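**Talking to Inès Royer about soup, Starketstead and feeding people on a budget**

5/13/18 – typed up fast from my notes, sorry for the gaps

Inès Royer is late and so am I. We meet on the steps of the old school at Starketstead, both out of breath, and she's talking before I've found my pen.

"Write down the onions first," she says. "Everybody asks about the meat. The onions are what take the time."

She runs Bedon, the lunch kitchen. Pay what you can, one hot dish, bread, sometimes a pudding. Started in December with a borrowed stove and 200 pounds. Last month they served 1303 lunches. The month before, 1328, so a small dip, which she puts down to the sunshine.

"People eat outside when it's warm. A sandwich on the wall. I don't mind, I would too."

Before this she cooked in hotels. Fourteen years of it. Did she like it?

"I liked the knives. I liked the noise at seven in the evening. I didn't like never seeing who ate it." Long pause. "And my feet hurt."

They still hurt, she says, but now she sits down at three.

The cooking is shared with Séverine Hervieu, who does the baking and most of the arguing. Séverine wants more fish on the menu. Inès says fish is dear and half the regulars leave it. They have had this out every week since they opened and I got a good ten minutes of it in stereo. No winner.

"She is right about the mackerel," Inès admits, once Séverine has gone to see to the bread. "Don't tell her. Well, you'll print it. Fine."

We get on to equipment, which I hadn't planned to ask about, but she has strong feelings. Glass dishes crack. Thin foil ones fold up in your hands when they're full. She wants steel, shallow, with round corners, because a square corner holds on to burnt rice for ever.
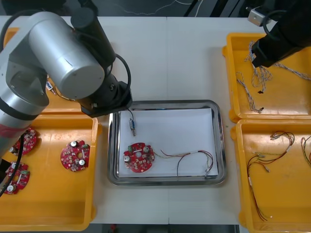

*A shallow stainless steel tray with rounded corners.*

"Deep pans look generous," she says, "but the middle stays cold and the bottom turns to glue. Shallow, and do two." She shows me with her hands how far up the sauce should come. Two fingers, no more.

Then money. They need 1000 pounds for a proper fridge, and the one they have hums so loudly that Séverine has named it Vik, after an uncle. There's a supper planned to raise some of it. Soup, bread, a plum tart. Tickets on the door.

Does she ever think of stopping?

"In Febuary, yes. The pipes froze and I had forty people and no water. I went next door to Primo, the pizza place, and they filled my pots for me. Back and forth, back and forth. We ate at half past two and it was lentils and they were not good lentils."

Did anyone complain?

"One man. He comes every day still."

I ask for a recipe and she gives me the onion one, naturally. Slice them thin, butter and a bit of oil, lowest heat you've got, lid on for twenty minutes and then off for forty. Salt at the start. No sugar – she was quite fierce on the sugar. Stir when you remeber.

"And if they catch a little, put in a spoon of water and scrape. That brown is the best bit."

Bread's out. She's up and gone, and comes back with the end of a loaf for me in a paper napkin. Lunch is noon till two, side door, mind the step.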